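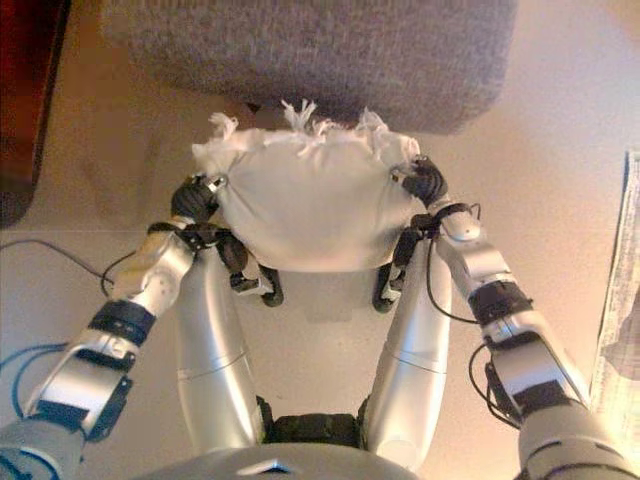

Ronaldo Godoy objected to the title of this talk when he read the draft: edge wear, he said, is a seam problem, and a talk on fabric choice will send people home to change the wrong thing. I kept the title. He is right about seams, and they get the second half.

Opening. State the scope: removable cushion and pillow covers in furnished rentals. Fixed upholstery is out, apart from the one comparison near the end. Say early that fringe and tassels are treated as part of the edge.

Slide 2, where the covers came from. Prestotville units, 135 covers, all in service before August. Two suppliers: Brandão for the plain weave, Anine for the fringed covers. Same zipper on both. Covers with pet damage were pulled before grading.

Slide 3, grading. Scale runs from 0 to 3. Grade 0 is no loose yarn. Grade 1 is loose yarn that can be trimmed. Grade 2 is loose yarn that comes back after trimming. Grade 3 is an open seam or a missing section of fringe. Pause here – people always ask whether pilling counts. It does not. Pilling is a face fault and was logged on a separate sheet.

Slide 4, results by wash. Read the chart from the left. The two lines stay together for the early washes and then split. By wash 28 most of the fringed covers had left grade 0. The plain covers got there much later, and nearly 60 of them never did. Do not quote a lifespan in months. Wash intervals differed too much between buildings.

Slide 5, seams. Godoy's point goes here. When we opened the worst covers, the fringe tape had been caught by a single row of stitching with a narrow allowance. The yarn was sound. It had slid out of the seam. A second row, set closer to the cord, held in the Clestolov pull test. Show the cross-section drawing and leave it up while talking.

Slide 6, laundry handling. Close the zipper before loading. Turn the cover inside out. Use a mesh bag for anything with a fringe. Low spin. Dry flat if there is room, otherwise low heat and take it out slightly damp. Trim with scissors, never pull.

Slide 7, comparison with fixed upholstery. Keep it short. Rough seat fabric wears at corners from contact, and washing plays no part. A fringed cover stored against it picks up some of the same abrasion – we did not measure how much.

Slide 8, purchasing wording. Read the clause aloud: fringe tape to be secured by two rows of lockstitch, outer row overcast, allowance stated on the drawing. Suppliers will ask for a tolerance. Give them the one on the handout.

If time is short, drop slide 7. Sample covers are in the box by the door, sorted by grade. Please put them back in the right bag.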